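4.2 Upkeep of the picking cell

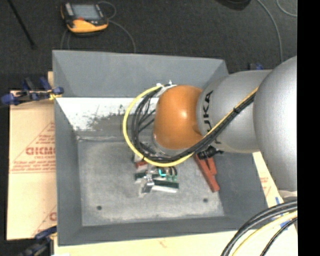
Figure 3. The Malloreck cell from above: KUKA arm, gray bin held by clamps, and the cable loop around the wrist.

The cell ran for 664 hours between February and October, and we spent 80 of those hours fixing it. Very little of this had to do with picking. The planner, Kiron, failed twice. The cables failed whenever they felt like it.

Our first routing kept the cables tight against the arm, which looked tidy and lasted 25 shifts before a connector pulled out at the wrist. The second routing left a wide loop around the joint, tied down on the arm segment behind it. It looks worse and has survived every wrist turn we have asked of it. The ties are cut and replaced every 3000 cycles, a number we picked after a tie let go at slightly more than that.

The bin taught us a similar lesson. In early trials it crept across the board a little with each contact, and Kiron went on reaching for where the bin used to be. A proper fixture was designed, quoted and admired. We bought clamps. They are checked by hand at the start of each shift, and the bin position is measured again if any of them has been touched, including by someone who says they only leaned on it.

Wear on the bin itself was left alone. Scuffs on the floor and walls upset the depth readings less than we feared, and a replacement bin, tried for one shift in June, gave more false grasps from glare.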